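Inicio Deportes Cuerpo Animales Juegos Buscar

¿Qué es el fuera de juego?

En el fútbol hay una regla que confunde a mucha gente: el fuera de juego. Sirve para que los delanteros no se queden esperando el balón junto a la portería contraria.
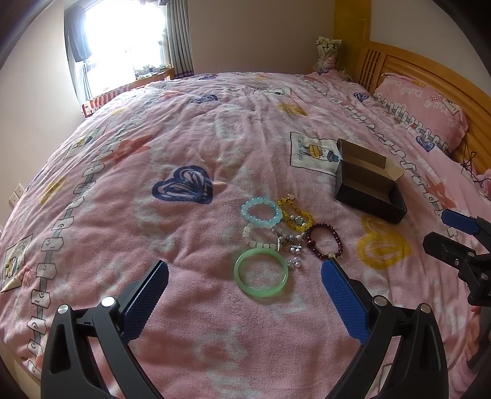
Un jugador está en posición de fuera de juego si se encuentra en el campo rival, más cerca de la línea de meta que el balón y que el penúltimo defensor. El portero también cuenta como defensor. Puedes ensayarlo con cosas de casa, por ejemplo con pulseras de cuentas sobre la cama: la amarilla es el delantero, la azul clara y la blanca son los defensas y la roja oscura es la portera.

Lo que importa es el momento en que un compañero toca el balón. Si el delantero echa a correr después del pase, no hay infracción.
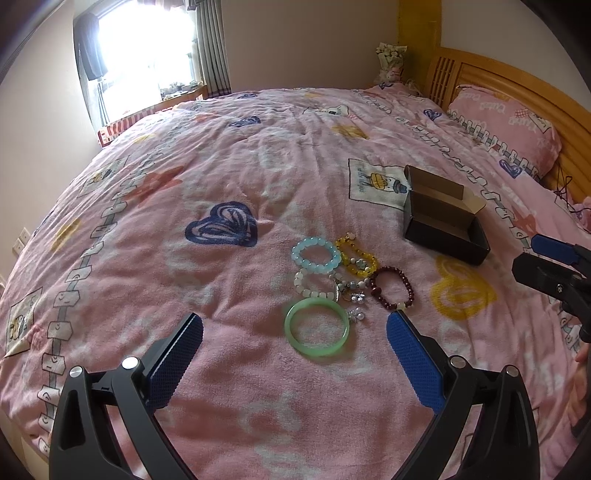
Pulseras sobre un edredón rosa con estrellas y corazones.

Tampoco hay fuera de juego en un saque de banda, en un saque de meta ni en un córner.

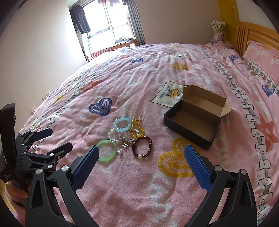 Estar adelantado no siempre se castiga. El árbitro pita si ese jugador participa en la jugada. Con seis pulseras, como las de la colcha rosa, puedes formar dos equipos de tres y usar un botón como balón.

Texto: Flor Yupanqui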